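Asabe Onuoha Wants You to Stop Throwing Out Your Party Shoes

I showed up to Asabe Onuoha's workroom with a tote bag of dead sandals, which I will admit was partly the reason I asked for the interview. She had them out of the bag and lined up on her bench before I'd found a place to put my coat.

"Good, good, garbage, good," she said, moving down the row. "Sorry. Was that one special?"

It was a little special. But I got over it, mostly because she put the kettle on and started talking, and once Asabe gets going on the subject of dressy flats you don't really want to be anywhere else.

She runs Zolesier, a repair and resale shop for evening shoes, out of two rooms above a dry cleaner. The front room is for customers, with a bench and a long mirror and a rug she says she hates. The back room is where everything happens: glue pots, a sink, a good lamp, and shelves of shoes waiting for one thing or another. She opened in August, after 10 years doing alterations at a bridal shop called Benkirane, and it was the brides who got her into shoes in the first place.

"They'd come in for the last fitting with the heels, and then they'd pull the flats out of their purse and say, these are for dancing," she told me. "And the flats were always the ones in trouble! A stone gone, a strap hanging on by a thread. The heels had been on their feet maybe an hour. So I started fixing the flats in the back, between hems."

I asked her what people get wrong when they pack sparkly shoes away, and she made a noise I can only describe as a groan.

"They put them in a plastic grocery bag. Both shoes, face to face, stones on stones. Then they put boots on top." She wraps each shoe by itself in plain white tissue, with a loose roll of tissue under the toe strap to hold the curve up. Nothing tight. "If you stuff it hard you stretch the band, and then your foot slides. You want it to sit the way it sat in the store."

The toe strap is what she looks at first on any pair. She likes a wide one, and she likes the stones set in a metal grid, because a grid holds on to things that glue alone will let go of. She runs a fingertip across every row, slowly, eyes closed half the time. Anything that wobbles gets marked with a dot of chalk on the lining.
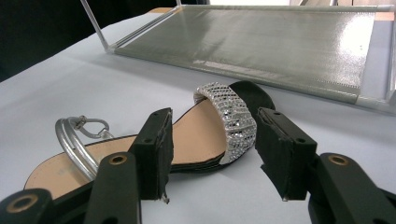

Rhinestone toe strap, tan footbed, silver ankle strap in a loose loop.

"Look at the footbed, too," she said, when I had finished cooing over the rhinestones. (I did coo. I'd like a pair for myself and I have nowhere to wear them.) "A light footbed shows everything. Every toe. I love a tan one, it goes with any leg, but you have to wipe it down after you wear it. Damp cloth, tiny bit of soap, then dry it with your hand flat, like you're petting a cat."

She keeps all silver straps undone on the shelf, looped loosely beside the shoe. Hooked up for months, she told me, a metallic strap takes a crease right at the catch, and the shine goes in that spot and doesn't come back. I thought of every pair in my own closet, buckled up neat as soldiers, and wrote that down with a star next to it.

Clasps turn out to be her big subject. She can do 9 minutes on hooks without stopping, and I have the recording to prove it. The short version is that the little hook and catch on an ankle strap gets bent open by people who are in a hurry and pull the strap instead of pushing the hook through. She bends them back with flat-nosed pliers and a scrap of felt so the jaws don't scratch. If the metal has gone soft she swaps the whole thing for one from Monel, a findings supplier she's been buying from since her bridal days.

"Sit down to put your shoes on," she said. "That's my whole advice. Sit down! You're hopping around on one leg holding the wall and wondering why the hook broke."

And the sole? She shrugged. Thin soles are part of the deal with a flat sandal, in her opinion, and she doesn't try to make them into something they aren't. If a sole is lifting at the toe she cleans both sides, glues it, clamps it overnight and hopes the owner will stay off wet grass. She'll add a thin rubber layer if somebody begs.

I wondered how many pairs she'd been through already, and she went and got the book, a fat green ledger with a pencil on a string. The last line was number 619. She seemed as surprised as I was. "That's counting the Ramora ones, though," she said. Ramora is the dance studio down the block, and they send over a crate of shoes after every recital, some of them in what Asabe calls "a real state."

Does she ever say no? Sure. Cracked footbeds she won't touch, and she's firm about strap linings that have gone flaky, which come off on your skin in little black crumbs. Those go in a box under the sink and get picked over for stones and clasps. My special pair went in there while I was drinking my tea. She did ask first, and she let me keep one clasp.

Before I left, she showed me how she photographs a pair for the resale side. A white table, one shoe turned on the diagonal, no props. She used to lay out scarves and dried roses, and customers kept emailing to ask if the scarf was for sale.

"I want them to see the shoe," she said. "The strap, the inside, the edge of the sole. If there's a stone missing I put it in the listing. People are fine with a missing stone if you tell them."

She'd finished tagging the rest of my sandals by then, and handed me a ticket for the lot. Zolesier is open afternoons, up the stairs beside the dry cleaner, and the bell sticks, so knock. My silver ones should be ready next week.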